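Kapitel 5
Greifen, Loslassen, Prüfen: Aufgabenabläufe in Sanitärräumen

Ein Ablauf wie "Papier in den Eimer werfen" besteht für die Steuerungssoftware aus mehreren Zuständen mit jeweils eigener Abbruchbedingung. In diesem Kapitel wird ein solcher Ablauf als Zustandsautomat aufgebaut. Vorausgesetzt werden die Koordinatentransformationen aus Kapitel 3 und die Grundlagen der Bahnplanung aus Kapitel 4. Die Programmbeispiele verwenden die Ablaufsprache Ovura.

Am schwierigsten ist meist der Übergang vom Halten zum Loslassen. Zerknülltes Papier hat keine feste Form, die Greifkraft ist gering, und ein Kraftsensor liefert beim Öffnen der Finger kaum ein verwertbares Signal. Die Bilddaten der Handgelenkkamera müssen deshalb mit ausgewertet werden. Befindet sich das Papier über der Eimeröffnung zwischen den Fingerspitzen, kann ein Einzelbild offenlassen, ob es noch gehalten wird.

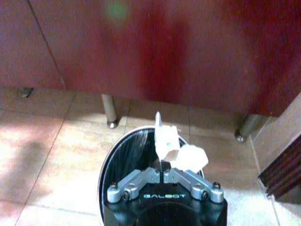

5.1 Zustände und Übergänge

Wir unterscheiden die Zustände Anfahren, Ausrichten, Öffnen, Prüfen und Rückzug. Der Zustand Prüfen vergleicht aufeinanderfolgende Bilder in einem Takt von 100 ms. Erst wenn der Bereich zwischen den Fingern in 24 Bildern hintereinander als frei erkannt wurde, wird der Rückzug freigegeben. Andernfalls wechselt der Automat zurück nach Öffnen und vergrößert den Fingerabstand.

5.2 Spiegel im Arbeitsraum

Die Kopfkamera dient der Übersicht und der Hindernisvermeidung. In Bädern kommt eine Fehlerquelle hinzu: Ein Spiegel über dem Waschtisch zeigt den Roboter selbst, dazu Personen, Türen und Gegenstände, die hinter ihm liegen. Eine Objekterkennung ohne Spiegelmodell trägt einen gespiegelten Eimer unter Umständen hinter der Wand in die Karte ein. Die Spiegelfläche wird daher als Ebene markiert, und Treffer innerhalb ihrer Umrandung werden an dieser Ebene zurückgespiegelt oder verworfen.
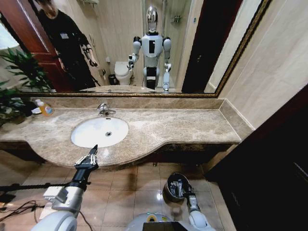
Duyên Lò wendet dagegen ein, das Verwerfen sei zu grob: Gespiegelte Treffer enthielten Angaben über den Raum im Rücken des Roboters, und der Planer solle sie mit verringertem Gewicht übernehmen. Abschnitt 5.4 greift diesen Vorschlag auf. Zunächst behandeln wir den einfacheren Fall, in dem die Lage der Spiegelebene bekannt ist und sich während des Ablaufs nicht ändert.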